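Recording carrying examples for a humanoid: a working guide
Callum Whiteley, Fairclough project
Last revised 11/22/22

This guide covers how to collect demonstration episodes for picking up, carrying and putting down everyday household and shop items. It assumes the robot is already powered, calibrated and cleared for teleoperation. If it isn't, do the Colton start-up sheet first and come back.

You need one operator in the control rig, one person on the floor with the stop button, and a logging machine running Zakero. The floor person also resets the objects between episodes.

1. Decide what one episode is

Write the task in a single line before you record anything. "Take hold of the basket by the handle and lift it" is a good line. "Tidy up" is too wide, and two operators will end an episode at different points.

An episode starts with the arms in the rest pose and ends one second after the hand has let go, or after the lift is complete if the task has no release in it. Keep it under 3 minutes. If the operator needs longer than that, split the task.

2. Choose the objects

Mix rigid and soft things. Soft ones take more episodes, so plan for that early. A plastic bag bunches up differently on every grasp, and whatever is inside it pushes the film out and changes its outline. The model needs to meet plenty of those shapes before it copes with a new one.

Do not smooth a bag out between episodes. Drop it back, let it settle and record the next one as it lies.
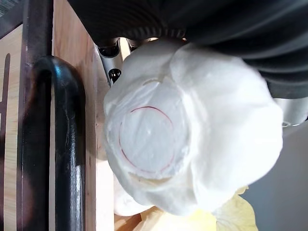

3. Check the wrist views

Open both wrist streams in Zakero before the first episode. Flex each hand fully open and fully closed and look for three things: the fingertips stay in view, the exposure does not jump when something pale comes close, and the sleeve has not slid down over the lens.

White and light grey objects cause most of the exposure trouble. Lock the exposure with the palest object in the set held near the hand, then leave it alone for the whole session. A change halfway through means two sets of settings in one batch, and someone has to separate them later.

4. Record the grasp

Bring the hand in from above at a steady speed. For a basket, aim to get the handle bar across the inside of the grip before the fingers curl. Closing too early leaves the bar against the fingertips, and the basket tends to swing on the lift.

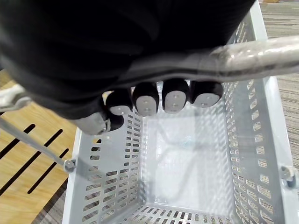

Pause for a moment once the fingers have closed – half a second is plenty. The pause gives the labelling script a clean point at which to mark contact. Without it the script has to guess from motor current, and on light objects it often guesses late.

Vary the starting position of the object by a hand's width each time, and turn it a little as well. Change the approach side every ten episodes. Failed grasps are worth keeping if the operator recovers within the same episode. Tag them "recovered". If the object ends up out of reach, stop, tag the episode "lost" and reset.

5. Record the empty hand too

Our first model, Tosta, was trained on 1050 episodes and had a habit of closing its fingers on nothing. Nearly every example we had given it showed something within reach. We added 116 short episodes with no object near the hand, and the habit mostly went away.

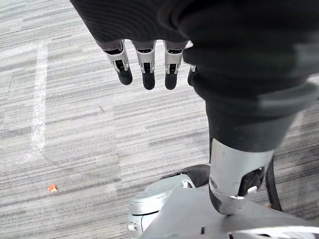 Empty episodes are quick to record but easy to do badly. Operators get bored and hold the arm in one place. Ask them to move it through the same space they would use for a real pick, including low down beside the robot's own body. With the hand lowered, the wrist camera can take in a leg and a foot plate as well as the carpet, and the model has to learn that these are not things to grab. Keep the fingers clear of the floor throughout.

6. Tag and check

Tag each episode straight after recording it. The tags are: clean, recovered, lost, empty. Add a note only if something unusual happened.

At the end of the session, play back every tenth episode at double speed with all the streams side by side. You are looking for dropped frames and for joint readings that lag behind the video. In the May batch we had 393 episodes with a clock offset on the left wrist stream, and all of them had to be realigned by hand.

Copy the session to the Fairclough store, check the file sizes match and only then clear the logging machine.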